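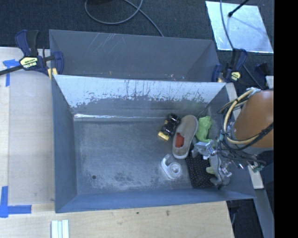
Otine moves Paltitetti to November

2021-09-02

Otine has pushed back the release of Paltitetti, its co-op puzzle game, to November. The studio told backers in a short post that online play still drops players when a host leaves a match, and that it did not want to ship with the bug in place.

Mirjam Holzer, the game's lead designer, wrote that the single-player part is finished. It has 66 levels, two fewer than the 68 promised when the game was announced. The missing pair relied on a water system that ran badly on older consoles. They may come back in a free update, but she gave no date for one.

Players in the closed test can keep their access. The current build will get one more patch, which fixes the save error in level 47 and adds button remapping on PC. Progress from the test will not carry over to the full game.

Nadato, the publisher, said preorders stay valid and anyone who wants a refund can ask for one through the store where they bought the game. The boxed edition is delayed as well. Mechthild Rüegg of Nadato said stores have been given the new schedule.

The soundtrack by Vasiliauskas is not affected and goes on sale later this month. Backers at the higher tiers will get their download codes by email.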